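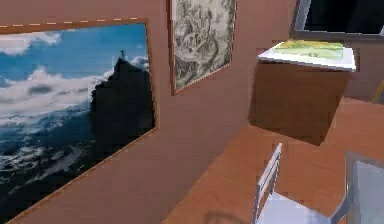

The Clivum demountable partition system is supplied by Pradama for office, health and education tenancies in which the layout is expected to change during the term of the lease. It consists of factory-finished wall panels, a concealed steel frame and a levelling base channel, and is installed after the ceiling and floor coverings are complete. Panels may be ordered in any colour from the standard range, including the pinkish-brown tones often chosen for meeting rooms and reception areas. Large framed items, such as a landscape photograph of a mountain peak in a thin wooden frame, should be hung from the Clivum picture rail or from fixing points nominated before manufacture. Fixings must not be driven into the panel face between studs.

Panel sizes and finishes

Standard panels are 824 mm wide and are made to the floor-to-ceiling height recorded at site measure. Infill panels are cut to suit at the end of each run. Finishes are painted, fabric-wrapped or timber veneer. Painted panels are finished on both faces in the same colour unless the order states otherwise. Two-colour panels carry a longer lead time.

Base channel and levelling

The base channel accommodates variations in floor level of up to 41 mm without scribing or packing. Where the variation exceeds this figure, Pradama is to be advised before the order is confirmed. The channel may be fixed through carpet tile. It is not to be fixed over sheet vinyl in wet areas.

Doors and glazing

Single and double doors, sliding doors and full-height glazed panels are available within the same module. Door frames are supplied pre-hung. Locks and closers are selected by the client from the hardware schedule and must be confirmed in writing with the panel order. Electronic access control is supplied and commissioned by others.

Services

Power and data cabling may be run vertically within the panel cavity and horizontally in the base channel. Cut-outs for outlets are made at the factory from the approved drawings. All electrical work is to be carried out by a licensed electrician engaged by the head contractor.

Relocation

Panels can be taken down and re-erected in a new position without repainting, provided that the ceiling height is the same. Clients should retain the panel schedule issued at handover, as panel numbers are required when ordering replacement seals and trims. The system has been installed in more than 200 tenancies, including the Moriarty professional suites and the administration floor of the Plaltaretti building.

Ordering and warranty

Orders are accepted from builders, fit-out contractors and building owners. A site measure is required for all orders and is normally booked for a Monday. Manufacture begins on receipt of signed shop drawings. Clivum panels and frames carry a warranty of 5 years from the date of practical completion. The warranty does not cover damage caused by unapproved fixings, water entry or relocation by an installer not authorised by Pradama.

Sample panels and the current colour card are available on request from the Pradama sales office.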